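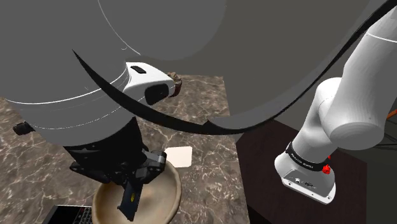
Grolberg's lenders asked in writing whether the purchase of Kovine would still close before the next interest date, and wanted an answer with this report. It will. Kovine's shareholders signed in October, and the 2 remaining consents are with the landlord's lawyers.

Zumosska now holds 858 customer contracts, 22 of them moved over from Kovine early at the customers' request. Billing for those runs through our system.
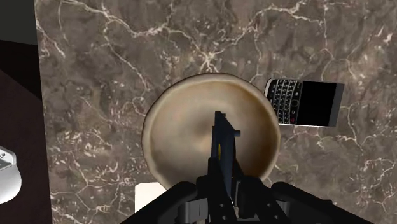
The Godinho depot lease was left out of the purchase price – it will be assigned separately, and rent is paid through the quarter. We have drawn nothing further on the facility since the last report.
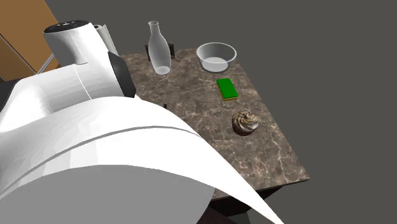
Next period

Close Kovine, file the change of ownership in 4 states, and send you the combined accounts.

Feb 23, 2019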